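## Cord, bag, drawer

The task card used by the second-year automation class at Prultedley has one line on it: put the hair dryer away. A person does it without much thought. Written out for a machine, it runs to 11 steps, and the class spent most of June arguing over where one step stops and the next begins.

The equipment is ordinary. There is a white hair dryer with a thin white cord, a beige cloth bag with a drawstring, and a grey nightstand between two single beds. The hands doing the work belong to students. Their recordings are cut into steps, labelled, and used to train a small model that proposes the next movement for a two-armed bench machine back in the workshop.

Benvinda Vieira, who teaches the class, picked the task for its soft parts. Rigid objects had been covered in the first year, when the students stacked blocks and sorted bolts by length. A block stays the shape it was when you last looked at it. Cloth and cord don't, and most of what the class had written for blocks had to be thrown out.

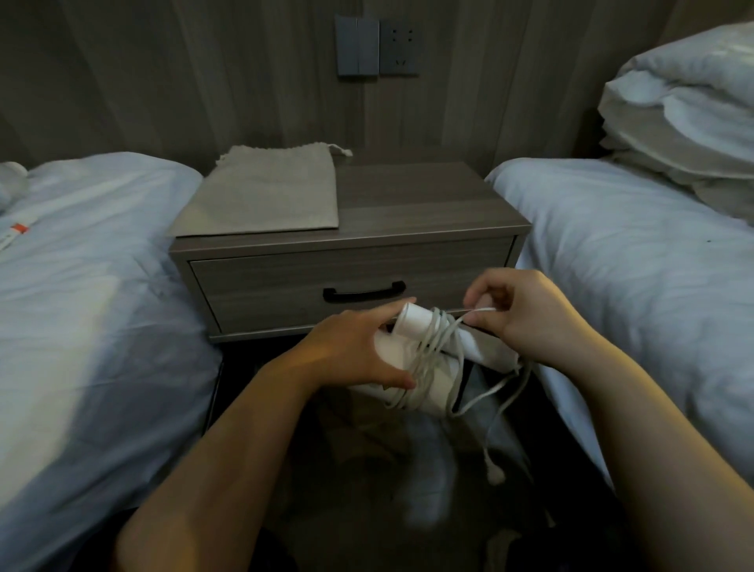 The first sets of labels were poor. Tshepo Nel and Abena Zakaria each marked up the same clips without conferring, and then compared start and end times. They agreed well on "grasp" and badly on "wrap". Nel started a wrap when the cord went taut. Zakaria started it when the free hand began to move, which put her earlier every time. Neither is wrong, but a model trained on both learns a step with a blurred front edge, and the bench machine would hesitate with the cord half raised.

The written rule now says that a wrap begins at first tension and ends when the fingers let go of the cord or change their grip on it. Slack handling has its own label. So does untangling, which the original card left out altogether and which turned up in a large share of the recordings.

Lighting caused fewer problems than expected. A white cord over white bedding is hard to pick out, and over a dark floor it is easy, so the same loop can vanish and come back within one movement. Zakaria's answer was to let the labeller mark the cord as "not visible" and leave the gap alone. Filling it in by guesswork had made the results worse.

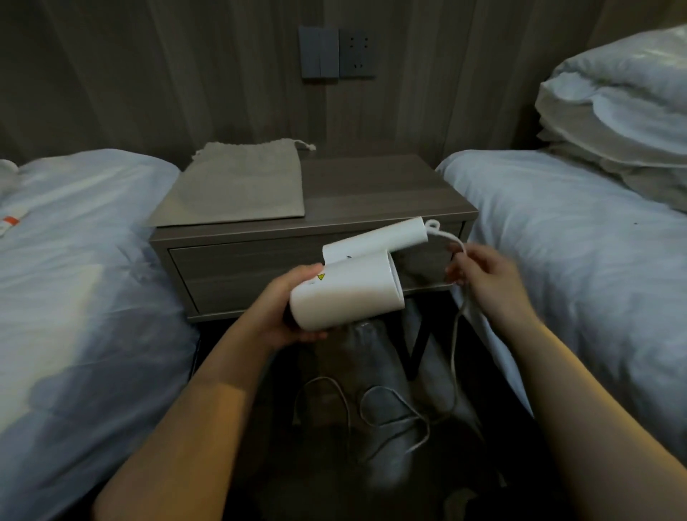 The two arms are treated as a holder and a mover. In most clips the left hand holds and the right hand moves, and the class had assumed this would be true throughout. Pilar Lucero is left-handed. Her recordings were put aside at first as outliers, then brought back in once it was clear that the model had learned the side of the body and had not learned the role. Mirroring the other clips helped a little – real left-handed ones helped more.

The target was 100 complete runs, each from loose dryer to closed bag. Partial runs are kept in a separate folder and count towards nothing, although Vieira has them read out in class, on the grounds that a dropped cord has more to teach a second-year than a clean wrap. 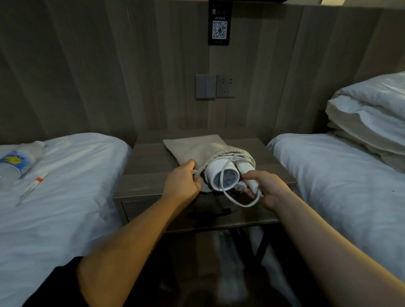
**Aleksi Eskola**

Bagging is the hardest part to write down. The mouth of the bag must stay open while something wider than the hand goes through it, and the drawstring tends to fall across the gap. The students split the step in two: opening the mouth, then feeding in the dryer. Lucero wanted a third label for the small tugs that settle the cloth around the barrel. It was voted down and then quietly added a week later.

On the bench, the machine can manage the opening if the bag is laid flat with its mouth towards it. Turned the other way, the bag gets pushed along the surface. Nel is working on a regrasp for that case and expects to have it running before the workshop closes for the summer. Next year's class inherits the labels, the rule sheet and the bag.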